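A ditadura da caixa transparente

Prometem-nos que, se virmos tudo, arrumamos tudo. Passámos uma temporada a duvidar.

4 de março de 2018

A frase aparece em todos os manuais de organização doméstica, com pequenas variações: o que não se vê não se usa. Dela nasceu uma indústria inteira de caixas de plástico transparente, e foi com essa frase impressa na tampa que a Plarkia nos mandou a sua para a redação. Não trazia instruções. Trazia um folheto com uma despensa tão limpa que parecia nunca ter visto farinha.

Desconfio de despensas assim. Desconfio também de quem escreve que uma caixa "muda a rotina". Mas aceitei o desafio com as peças mais irritantes da cozinha, as medidas de plástico, que se perdem no fundo das gavetas e só aparecem quando já se pesou o açúcar a olho.
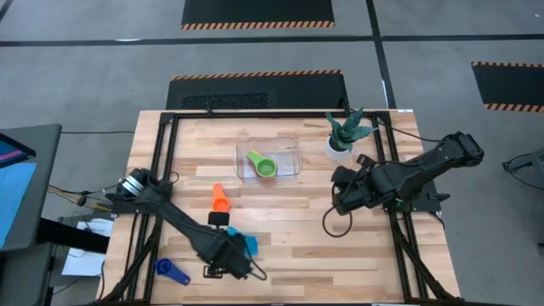 A primeira dúvida é de proporção. Uma colher medidora verde-lima, sozinha numa caixa retangular, ocupa o lugar de uma refeição. Os manuais respondem que a caixa é para o conjunto, e o conjunto é precisamente o que ninguém tem reunido. Há sempre uma peça no escorredor, outra dentro do pacote do arroz, outra emprestada à vizinha desde julho.

O catálogo da Bukden, concorrente direta, resolve o problema com divisórias. Custam 27 euros, mais do que todas as colheres que tenho em casa, incluindo as boas. Quem desenha estas coisas parece acreditar que o problema da desordem é a falta de compartimentos. A minha experiência diz-me que o compartimento fica vazio e a colher continua no escorredor.

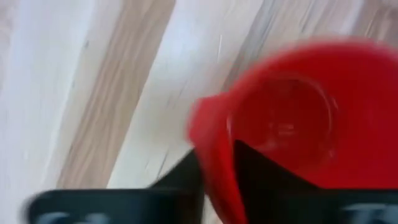 Com a loiça de plástico colorido a teoria melhora um pouco. O vermelho vê-se de longe, e uma criança que não sabe ler uma etiqueta sabe onde está o vermelho. A Nishad vende etiquetas para estas caixas, cerca de 30 por folha, com um tipo de letra que imita giz. Colei 2 e desisti. Se a parede é transparente, para que serve escrever nela o que está lá dentro?

Concedo que os copos de encaixar são outro caso. Foram pensados para caber uns nos outros, e uma pilha deles aguenta-se em quase qualquer recipiente. O mérito, aí, é do copo.

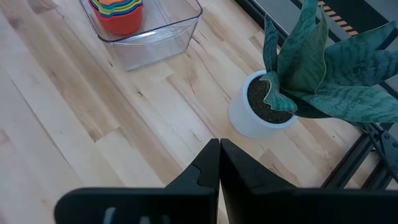
À MESA, COM UMA PLANTA

Reparem que há sempre uma planta. Nas fotografias de arrumação, a planta de folhas espetadas em vaso branco tornou-se obrigatória, e nós também caímos nisso. Fica bem ao lado do plástico, sobre a madeira clara, e dá a tudo um ar de vida resolvida. Como critério de compra vale muito pouco.

A mesa merecia mais atenção do que a caixa. Um tampo de tiras de madeira, com tons que vão do creme ao mel, já é suficientemente movimentado. Pousem-lhe em cima peças verdes, amarelas e azuis e percebe-se de onde vem metade da sensação de desarrumação: da cor, antes da quantidade.

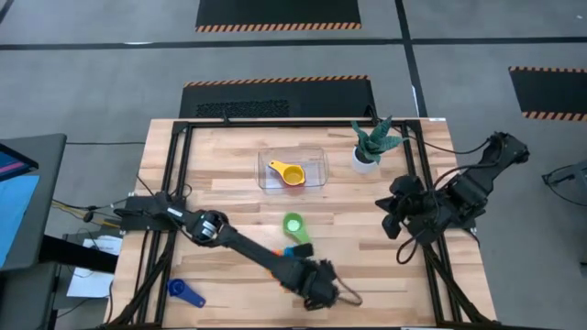 A medida amarela acabou na caixa, a verde ficou cá fora, deitada, e confesso que não me fez falta nenhuma lá dentro. A Trunonent anuncia para breve um modelo empilhável com tampa de encaixe. Hei de experimentá-lo, com a mesma má vontade. Até lá, a caixa da Plarkia fica na cozinha, a guardar o que calhar, e as colheres voltam para a gaveta de onde saíram.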